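Teaching a robot to do the washing-up

November 2022

Aoi Tsuchiya had been asked the same question by most of the visitors at the Fornach open day, and she answered it again for me before I had taken my coat off. No, you can't buy one yet.

She works on the kitchen side of the project, in a long carpeted room where a counter and sink stand in for a home. The robot spends its days there with cups, mugs and plates.

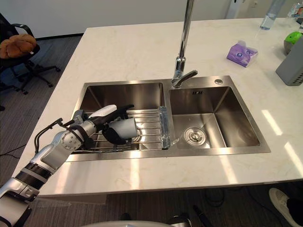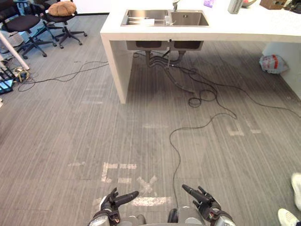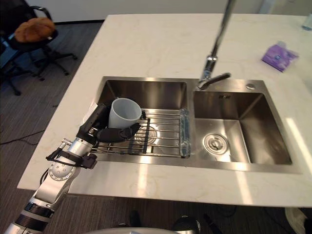
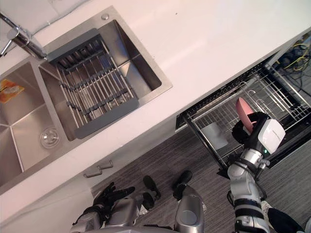 "People expect the hard part to be walking," Tsuchiya said. "For us it's crockery. Every cup has a different idea of where its middle is."

She joined Fornach from Skanley, where she worked on warehouse machines that picked up cardboard boxes. A box, she said, forgives you. If the grip is a little off, the box has a dent in it and the order still goes out. "A plate is less kind. You hold it by the rim, you have to get it upright, and the gap you're putting it into is small. I broke a lot of plates in my first month — I mean me, at the controls, before the robot had a go."

Her colleague Tsutomu Imai keeps the tally of practice sessions, which stood at 156 on the morning of the visit. Each lasts 10 minutes. Tsuchiya doesn't think the total means much on its own. "You can do the same thing badly for a very long time," she said.

I asked why they had chosen washing-up at all. She said it came from a survey of families in Trustthorpe, who were asked which job they would hand over first. Macarena Gaete, who ran the survey, had expected ironing.

"Some of them said they liked cooking and resented everything after it," Tsuchiya said. "That was enough for us."

There were four demonstrations in the afternoon. Parents asked about safety, and one boy wanted to know if it could do homework. Tsuchiya told him it couldn't read.

She is careful about dates. The next stage is to change the kitchen every two weeks, with other taps and other racks, and see what still works. "At the moment it knows our sink," she said. "I'd like it to cope with yours."

The open day runs again in spring, and places can be booked through the Fornach front desk.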